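Pladoro Kitchen Chores
Data card, simulated split

Summary

Pladoro Kitchen Chores is a set of simulated manipulation episodes for testing whether a single fixed arm can carry out ordinary kitchen work. It was built to answer a narrow question: which chores a current policy can finish without a person stepping in, and which it can't. The release covers 21 tasks. Version 3 replaces all earlier versions, and scores are not comparable across them.

Contents

900 episodes in total. 80 percent are in the train split and the remainder are held out. Splits are made by task and layout together, so a held-out episode may share a task with training but never the same arrangement of objects.

Each episode folder holds:
rendered color frames
joint positions and gripper state
object poses for every movable item
the task instruction as one line of text
a success flag and, for failures, a failure code

Depth is not included. Contact forces are logged by the simulator but were dropped from this release after we found them unstable on stacked objects.

Scenes

All scenes are kitchens. The Wysocka layouts place the arm at an island, with a range and a run of cabinets behind it. The Skarnanik layouts are narrower and put the arm against a wall counter. Small appliances and tableware are placed by script. Items not named in the instruction are left in on purpose, and moving one of them beyond the tolerance set in the task file counts as a failure.

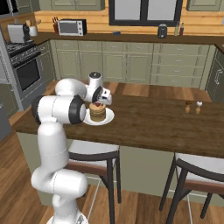 Wysocka layout, pancake task. Gripper above the stack.

Food tasks use rigid or nearly rigid bodies. Pancakes do not tear, fold or stick to each other, and a topping is a separate object resting on the stack. A policy that does well on these tasks has shown reach, alignment and gentle placement. It has not shown that it can handle food.

Task groups

Pick and place: plates, shakers, utensils, toppings.
Open and close: drawers, cabinet doors, oven door.
Clear and reset: return a counter to a listed state.
Long: two or more of the above in one instruction.

Baseline results

The reference policy, Wusura, finishes most single pick and place tasks when the target stands apart from other objects. Results drop when the target sits on top of something else. The common failure is a late correction during descent that shifts the lower object. Drawers are opened more reliably than doors. No long task is completed consistently, and the usual cause is that the policy does not notice a failed first step and goes on to the second.

We read this as a partial no. Single steps are close to usable in simulation. A chore as a person would define it, start to finish with the counter left in order, is not.

Known issues

Shadows flicker under thin objects in some Skarnanik episodes.
The success check for "clear and reset" ignores orientation, so a shaker on its side passes.
Instruction text was written by a small group and repeats the same verbs.

Intended use

Policy training and comparison in simulation. Do not use scores from this set as evidence of safe operation near people or hot surfaces.

Last updated 2026-05-26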